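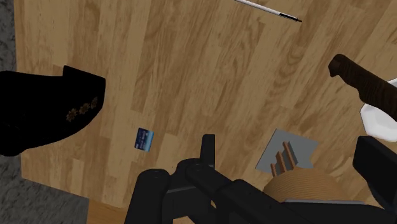
Budget requests for the simulation side of the Derdale cell closed on Tuesday, and three line items changed after review. The largest is rendering hardware. The original request covered one workstation, sized for scenes with a bare table and a single object. Test scenes are no longer that simple. A typical one now puts a small blue card flat on wood grain, with a pen, a knife handle and a gray square stand elsewhere on the same tabletop, and the gripper model has to be rendered close to all of it. Scenes at that level take longer to produce, and the single workstation would not clear a batch of 1000 overnight. The revised request is for two machines of the same specification, bought together so that drivers and spares match.

The second change concerns grippers. Zanness quoted for the standard finger set only. Thin flat items such as cards are the hardest class in our task list, and the standard fingertips are too thick at the edge to get under them. We have added one set of narrow fingertips per arm, plus one spare set. Lead time is 18 days from order, so the fingertips should go on the first purchase order even though the arms themselves are not due until October.

Fingertips are a consumable and have been moved out of the capital budget. Sites that leave them in capital tend to run them past their service life. The replacement interval in the plan is 900 hours of operation, to be revised once Flesgate has its own wear data.

The third change is a deferral. The Najjar vision package was priced with a second overhead camera for each station. Simulated runs can be set up with either one or two views at no hardware cost, so the comparison will be done there first. If the second view improves pick results on dark objects – black items on any surface remain a weak point – the cameras go into the next request. The mounting brackets stay in this one, as drilling the frames twice would cost more than the brackets do.

Floor work at Flesgate is unchanged. Power drops and the network run were approved in the previous round and do not need to be requested again.

Departments that expect to use simulation time should send estimated hours per month, split into training and evaluation. Estimates need to state the number of objects per scene, as this now drives the cost more than run length does. Requests without that figure will be returned.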